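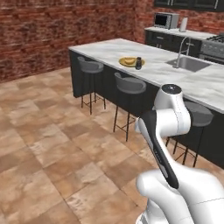
Review of the Nillel Kitchen Task Pack
Project report, Biljana Vlachou and Edin Dimitrov
Supervisor: Despina Đorđević
Aug 26, 2022

1. Why we tested it

Nillel sells its Kitchen Task Pack to schools as a way to practice robot arm work without owning an arm. The product page says that skills learned in the simulator "carry straight over" to a real kitchen. Our department was thinking of renewing the license in October, so we were asked to check what the pack can and can't do.

2. What we ran

We used one kitchen layout, the one with the island and the brick walls, and one job: pick up the banana from the yellow plate and put it down next to the sink. We left the starter settings alone and ran the job 109 times. A run counted as a success if the banana ended up on the marble and the plate stayed on the island.

3. Results

The arm finished 56 runs. Most of the failures came from the small dark bottle, which touches the rim of the plate and gets knocked by the arm on its way in. The bar stools were the next problem. The planner treats each stool as a solid block, legs and all, so it takes long detours around space that is plainly open.

Light was the other thing we noticed. The room is bright and even all over, and the pack has no setting to change that. Edin's kitchen at home doesn't look like this at any hour, and we doubt the school's does either.

4. The sales claim

We found nothing in the pack that backs up "carry straight over." The manual gives no tests on a real arm. We wrote to Nillel and got a link to the same product page. Maybe the claim is true — we had no arm to try it on — but a buyer shouldn't have to take it on faith.

5. Cost and setup

Setup took us roughly 30 minutes per computer, and the install guide skips the graphics driver step. Fatos Krasniqi in the lab office got us past that.

6. Recommendation

Don't renew for the full class yet. Ask for a one-seat license, and repeat the runs with the bottle moved away from the plate. Our logs are in the shared folder under Skostach.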